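Small Claims and Security Deposits – Frequently Asked Questions
Tusunano Tenant & Landlord Help Desk
Updated August 24, 2026

Quick answers only. We are not lawyers and this is not legal advice. If your hearing is tomorrow skip to "The day of the hearing."

BEFORE YOU FILE

My landlord kept my deposit. Can I sue?
Usually, yes. Most deposit cases go to small claims. You don't need a lawyer and in many courts you can't bring one without permission. Check your own court's rules first, they vary a lot from place to place.

Do I have to ask for the money back first?
Do it even if your court doesn't require it. Short letter, your name, the rental address, the day you moved out, the amount, where to send the check. Give a deadline. We suggest 14 days. Keep a copy. Certified mail if you can swing it.

I only asked by text. Does that count?
Maybe. Judges do look at texts. Send the letter anyway.

They sent me a list of deductions. Now what?
Read it line by line. Circle what you agree with, if any. You can sue over the rest. Ask for receipts in writing for anything that says "cleaning" or "repairs" with no detail.

What is normal wear and tear?
No one definition. Faded paint, worn carpet in a walkway, small nail holes – often normal. Burn marks, broken doors, a missing appliance – often not. How long you lived there matters. So does how old the thing was when you moved in.

I left some things behind. Can they charge me for hauling?
Depends on your lease and local rules. A few small household items is a different conversation than a garage full of furniture. Ask what was removed, when, and what it cost. If you want the stuff back say so right away, in writing. Storage rules have short deadlines.

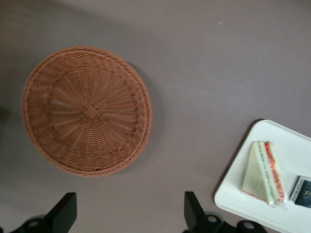
Woven basket, upside down on a tabletop.

Who do I sue, the owner or the management company?
Look at the lease. Whoever is named as landlord goes on the form. If both are named, put both. If the building changed hands while you lived there, find out who holds the deposit now. Call the county records office for the owner's name. Get the legal name right, a wrong name is the most common reason we see people sent home.

My roommate and I both paid. Do we both have to file?
Best if you both sign. If one roommate has moved away or won't take part, tell the clerk and ask how to handle it. Bring whatever shows who paid what.

FILING

Where do I file?
Normally the court for the county where the rental is. Not where you live now.

What does it cost?
Our figure for planning is some $26, but the clerk's number is the only one that counts. Call. Service costs extra. If you win you can usually ask for both to be added on.

I can't afford the fee.
Ask for the fee waiver form. Every clerk has it, you may have to ask twice. Bring proof of income or benefits.

Can I file online?
In some counties. If you use Zustlow, the form builder, print what it makes and read it before you send. It fills in the landlord's mailing address from the lease and thats often out of date. Korkora users: it doesn't file for you, it only stores your papers. We get this call a lot.

How much can I ask for?
Up to your court's limit. Some places let you ask for extra if the landlord held the money in bad faith. Say so on the form. If you leave it off, you may not be able to bring it up later.

Can the clerk tell me what to write?
No. Clerks can hand you forms and tell you deadlines. They can't tell you if you have a good case.

SERVING THE PAPERS

Can I just hand them to my landlord?
In most courts, no. Someone else, an adult who isn't part of the case. Sheriff, process server, sometimes a friend. Some courts mail it for you.

They keep dodging.
Ask the clerk about other kinds of service. You will probably need to show you tried more than once, so write down dates and times. Don't wait until the week of the hearing.

How do I prove it was done?
Proof of service form. The person who served fills it out and signs, not you. File it.

THE DAY OF THE HEARING

What do I bring?
Lease. Move-in checklist if there was one. Photos, printed. Your letter. Their answer. Proof you paid the deposit. Make 2 extra sets of everything, one for the judge and one for the other side. Photos on a phone are a pain, the court may want to keep them and your not going to leave your phone.

How long will I get to talk?
Minutes. Start with the amount and why. Bent Oddsson, who runs our practice sessions, has people do it out loud against a kitchen timer. "I paid $300, I moved out, I got nothing back, here is the lease." Then stop and let the judge ask.

Can I bring a witness?
Yes. Someone who saw the place when you left is good. Written statements are weaker and some judges won't take them.

What if I can't make it?
Call before the hearing, not after. Ask for a new date in writing. If you just don't show, the case can be dismissed.

What if the landlord doesn't show?
You may win by default. You still have to prove service and the amount. Bring everything.

AFTERWARD

I won. When do I get paid?
The court doesn't collect for you. Send a letter with a copy of the judgment. If nothing comes, ask the clerk about collection forms – wages, bank accounts, liens.

I lost. Can I appeal?
Depends on the court, and on which side you were. Deadline is short. Read the back of the notice the same day you get it.

Can we settle before the hearing?
Any time. Put it in writing, both sign. Don't dismiss the case until the money clears.

Does suing go on my record?
Small claims filings are generally public. A deposit case is not an eviction case.

GETTING HELP

Walk-in questions: Pao-chu Wei or Coralie Costigan, front desk.
Help in Romanian: ask for Luminița Oprea.
Practice sessions: Bent Oddsson. No sessions in November.
Landlords with one or two units: we help you too. Same desk.

Bring your papers. Originals stay with you, we copy.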